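Kelville Members' Forum
Facilities and Services
Topic: Revised linen and towel arrangements at the Flevimholm guest rooms

FacilitiesDesk_Kelville
Members are advised that the linen arrangements at the Flevimholm guest rooms will change at the start of February. The present contract with Loler ends at that time and will not be renewed. The office proposes to buy its own stock of sheets and towels and to have them washed on site. The purchase is budgeted at 3,000, with a further 800 set aside for a second dryer. Comments are invited in this thread until the end of January. Comments sent by telephone will not be recorded.

northwing_member
Thank you for the notice. I support the proposal in general. The Loler towels have been thin for two seasons, and requests for replacements were not answered in a timely manner. I would ask the office to confirm whether the cost of water and power has been included in the comparison. The notice mentions only the purchase and the dryer.

FacilitiesDesk_Kelville
Water and power were included. The full comparison is available at the front desk during office hours and may be read there. Copies are not provided.

h_block_rep
I must register an objection. On-site washing was in place before the Loler contract, and members will recall the result. Sheets were often not ready by the 2 p.m. check-in. The laundry room at Flevimholm was designed for staff uniforms and kitchen cloths. A second dryer does not address the washing machine, which is the slower of the two. I request that the decision be deferred until a trial has been held.

quietstair
With respect to the previous post, the delays at that time were caused by the check-out hour, which was then noon. It has since been moved to 10 a.m. The additional two hours should be sufficient for the number of rooms now in use. I do not see grounds for a deferral.

h_block_rep
The change in check-out time is noted. It does not help on changeover days when all 8 rooms are vacated in the same morning. My request stands.

linen_and_lake
May I raise a related matter. Whatever system is adopted, the used towels need a proper place to go. At present guests leave them on the floor, over the bath or on the chair, and staff must look for them. At the Mac Carthaigh house, where I served on the guest services side for several years, each room had an open wicker basket for this purpose. The dark brown woven type with a braided rim wears well and lets air through. Plastic bins with lids were tried there first and were withdrawn owing to the smell.

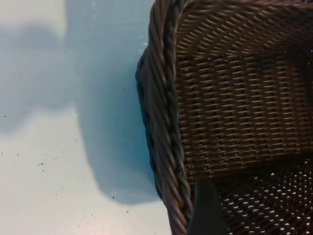 Points I would ask the office to consider with regard to baskets:

1. Size. The basket should hold the towels of one stay. Anything larger will be used for trash.

2. Lining. A removable cotton liner is advised. Damp towels left against bare wicker will mark both the towel and the basket.

3. Cleaning. A soft brush once a month and a cloth with mild soap are enough. Wicker should not be soaked, and it should be dried away from the radiator.

4. Placement. Outside the bathroom door, clear of the walkway.

northwing_member
I agree on the liners. I am less certain about wicker. Loose ends catch on fabric as the material ages, and a pulled thread in a new towel is a cost to the membership. A canvas hamper on a metal stand would avoid this.

linen_and_lake
That is a fair concern. A liner folded over the rim deals with most of it. Canvas hampers are acceptable, although the stands tend to bend at the hinge.

quietstair
Either would be an improvement on the chair.

FacilitiesDesk_Kelville
The comments on hampers and baskets have been forwarded to purchasing. No allowance for them exists in the present budget, and any order would need to be met from the 800 reserved for the dryer or from a separate request. With regard to the deferral requested by h_block_rep, the office is prepared to hold a trial on the upper floor only, with sheets from existing reserve stock. Terms will be posted in this section.

h_block_rep
A trial on the upper floor is acceptable, provided that it includes at least one full changeover. Please also state in the terms who will record the times at which rooms are ready.

FacilitiesDesk_Kelville
Both points will be included. This thread remains open for comment.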